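Reading time: 4 min

4.2 Sieges that refuse to end

Historical fiction is fond of the siege, which supplies walls, hunger and a fixed address. Of the 688 novels in the Grajales list, the ones set in 1273 treat the fall of Flevdale as a matter of one bad night. The town rolls, such as they are, suggest a slower affair, with a good deal of paperwork. Paterson reads the gap as a question of pace – readers will forgive a massacre sooner than an inventory. 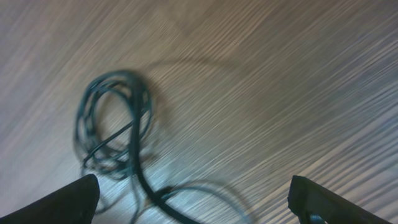 Figure 4. Coiled dark cable on a light wooden floor.

Khải Triệu takes the harder line that novelists inherit their sieges from one another. The Gurnness cycle, begun in 2000, borrows its starving garrison from an earlier book, down to the cook. We found the same cook in two later series, by then promoted to sergeant. Whether this counts as influence or theft we leave to Section 5, where the surviving letters between the authors are less polite than the novels.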